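包装间安全自查表（七月，附逐条意见）

填表：Piret Stankevičius
陪同：Zeeshan Dhanial
地点：Hestel 二楼包装间
表格依据：Verbruggen 通用版，第 6 版

先说一句，这张表我填了两年，勾打得越来越顺手，问题却没见少。所以这次凡是打勾的地方，我都写明是怎么查的。没查到的就写没查到，请 Sofia Tsoukalas 不要再替我补成“合格”。

一、通道与地面

1. 通道无杂物：合格。从门口走到最里面的货架，没有绊脚的东西。只是检查时间提前贴在门上，上午九点整，谁看了都会先收拾一遍。
2. 地毯平整、无翘边：基本合格。门槛处有一角用脚能推起来，上次写的是“持续观察”。观察到什么时候，表上没有这一栏。
3. 紧急出口可开启：合格，我亲手推开过。门外那盏灯不亮，另报。

二、工作台

4. 台面清洁：不合格。绿色台面上还有污痕。Zeeshan 认为是旧痕，擦不掉。也许吧，可我问用什么擦过，没有人答得上来。
5. 台面无残留胶带：不合格。琥珀色的封箱胶带有一截松着，卷边垂到台面上。表上要求“用毕即清”，这四个字贴在墙上很久了，我看不出它对谁起过作用。
6. 台面边缘完好：合格。沿黑色边条摸了一遍，没有割手的地方。
7. 台子稳固：待定。用力压一侧有轻微晃动，Zeeshan 说他感觉不到。下次带水平尺来，省得争。 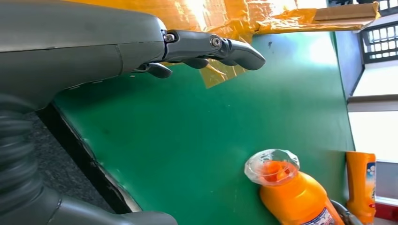 台面这几条我不接受“当场整改、当场销项”的做法。把胶带撕掉用不了几秒，撕完拍张照，表上就全绿了，下个月再来还是老样子。第 4、5 两项保留不合格，复查时不提前通知。

三、胶带与刀具

8. 胶带切割器护罩齐全：合格。两把都试过，护罩能自动弹回。
9. 美工刀用后收刃：没查到。检查期间没有人用刀。上一份表在这一项打了勾，我很想知道是怎么查的。
10. 废刀片单独收集：不合格。收集盒有，但盖子没有扣上，标签也看不清了。
11. 胶带存放远离热源：合格。不过 Bultero 那批货的箱子堆得太高，拿最上面一卷要踮脚，高度应当降下来。
12. 胶带领用登记：有登记，数字我不太信。本子上累计 2,487 卷，字迹和墨色从头到尾一模一样，像是一口气抄出来的。请 Juniper Sorensen 拿原始领料单来对。

四、电气与照明

13. 插座无过载：合格。
14. 台面上方照明不刺眼：有疑问。坐下来包货时，胶带反光很厉害，盯久了眼睛累。Vender 的说明书说灯具“适合各类作业”，这种话等于没说。建议换个角度装，或者加漫射罩。
15. 电线不横穿通道：合格。

五、人员

16. 全员完成搬运培训：签到表上 26 人签名。签名能证明人到过，不能证明会搬。我请在场两位同事各搬一箱，其中一位弯腰直接提，膝盖没有屈。这一项不予通过。
17. 急救箱在有效期内：合格，创可贴快用完了，请补。
18. 知道集合点位置：问了三个人，两个答对，一个指向已经停用的旧停车场。

Kalliopi Rallis 的书面意见（原文照录）：
“第 4 项是不是太严了？台面有点印子不影响包货。第 12 项我同意查。”

我的答复：
印子影不影响包货，我不争。表上写的是“清洁”，要么改表，要么擦台子。如果决定改表，请把新标准写成能量、能看的东西，别再写“保持良好状态”。

待办
台面：换一种清洁剂试擦，记录用的是什么。负责人 Zeeshan。
废刀片盒：换新，重贴标签。负责人 Zeeshan。
领料单核对：负责人 Juniper，完成后原件交我。
培训：重做实操部分，签到表不作为唯一凭据。负责人 Sofia。
出口外灯：已报修，修好之前这一项不关闭。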